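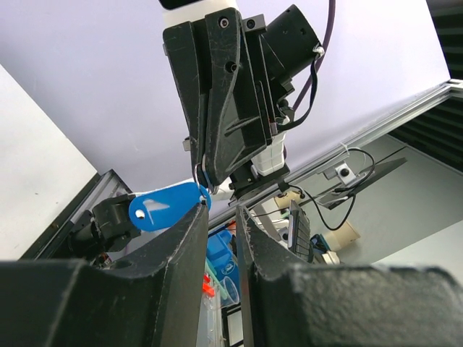 Scuffs and light scratches on matte black surfaces

Matte finish

A matte finish is a surface that reflects light in many directions, so that it has little or no shine. It is the opposite of a gloss finish, which reflects light mostly at a single angle, the way a mirror does. Satin, eggshell and semi-gloss fall between the two. The word is also spelled matt, mainly in British usage.

Cause

Shine depends on how smooth a surface is at a very small scale. A matte surface is covered in bumps and pits too fine to see one by one, and each of them sends light off at a different angle. Color has little to do with it, but the same finish can look different on light and dark materials. Stray white light washes out dark colors, and a matte black often looks closer to dark gray in bright sun.

Measurement

Gloss is measured with a gloss meter, which shines a beam at the surface and records how much comes back at the matching angle. The usual angle is 60 degrees, with a steeper or shallower one used for very shiny or very dull samples. Paint makers do not all draw the lines between finishes in the same place. One maker, Laxdal, sells anything under 20 gloss units as matte, while its competitor Ridmont calls the upper part of that range eggshell.

Production

In paint and varnish, a flatting agent such as fine silica is stirred in. Its particles sit at or near the surface as the coating dries and keep it from leveling into a smooth film. Too little stirring leaves shiny patches – a common fault in cans that have stood for a long time.

Plastic parts take their finish from the mold, which can be etched or blasted with grit. Metal is often bead-blasted before it is coated. Wood and hard plastics can be dulled by hand with 600 grit paper, while 3000 grit is used on the way to a polish. Glass is made matte by acid etching or sandblasting.

Wear

Matte surfaces hide dents and uneven work well, but they mark easily. Rubbing flattens the high points and leaves shiny spots, often near handles and light switches. Scratches tend to show as pale lines on dark colors, and skin oil can leave darker patches.

In a study published in May 2022, Damilola Anozie compared 102 painted panels after repeated wiping with a damp cloth. The flattest paints gained the most shine, and darker panels showed the change sooner.
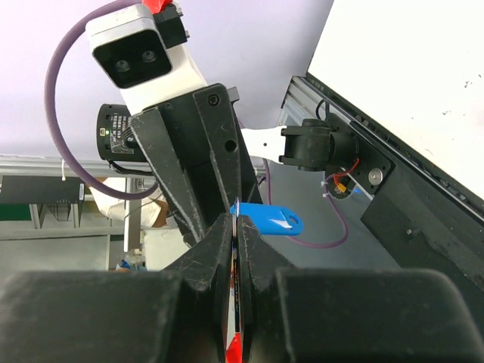
Can a worn matte surface be polished back to its original look?

Polishing makes the surface smoother and adds shine, so a worn matte finish is usually recoated or blasted again.

See also

Gloss meter
Eggshell paint
Bead blasting
Frosted glass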